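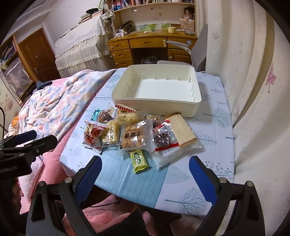
Packaged snacks beside an empty bin on a printed tablecloth.

Print | E-mail

Name of the river crossing at Colell

Morag Cowie
The district council renamed the Colell bridge in January. The sign on the Robles side still carries the old name. Members are asked which form should be used in our regional notes.

Selim Yaman
The old name should stand. Control of the east bank has changed twice, and each administration put up its own sign. Our notes cannot follow every one of them.

cetico_desk
I respectfully disagree. The council has issued permits under the new name to 115 drivers, and a traveler who asks for the old bridge at the Amik checkpoint may be sent 16 miles north to the rail crossing.

Morag Cowie
Is the checkpoint open in the evening?

cetico_desk
It closes at 20:00. Foot traffic is stopped earlier.

Selim Yaman
The permits are valid on one bank only. The register in Robles lists almost 662 households, all under the old name. I would accept the new form in parentheses.

Morag Cowie
The old name will be kept, with the council's form in parentheses. Objections may be posted below.

cetico_desk
Please record mine.

Print | E-mail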